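Greiferzellen in Beritz: Neue Wartungsroutine für Fingerbeläge

Die Abteilung Handhabungstechnik hat zum 12. Februar 2024 die Pflege der Handgreifer in der Zelle Zwahlen neu geregelt. Anlass waren abgenutzte Fingerbeläge, die bei glatten Gegenständen zu ungleichmäßigem Halt geführt hatten. Die Beläge werden nun nach 697 Griffen geprüft und bei ausgefransten Kanten paarweise ersetzt.

Nach jedem Wechsel folgt ein Probelauf mit Alltagsgegenständen - darunter ein Stück Seife in einer rosafarbenen Schale auf dem Holztisch. Je Greifer sind zwölf Griffe vorgesehen, die im Wartungsbuch einzutragen sind.

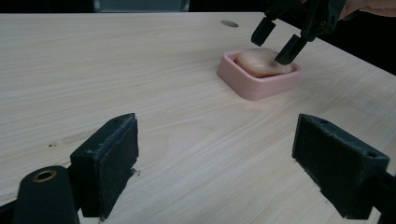

Aus Sicht des Standorts Privell reicht der Probelauf allein nicht aus; dort wird zusätzlich verlangt, die Parallelität der Finger vor dem Anziehen der Schrauben mit der Lehre zu kontrollieren. Der Hinweis wurde in die Anweisung übernommen.

Ersatzbeläge sind über das Lager Dovham zu beziehen. Die Lieferzeit beträgt derzeit sechs Arbeitstage. Die nächste Überarbeitung der Anweisung ist für August vorgesehen.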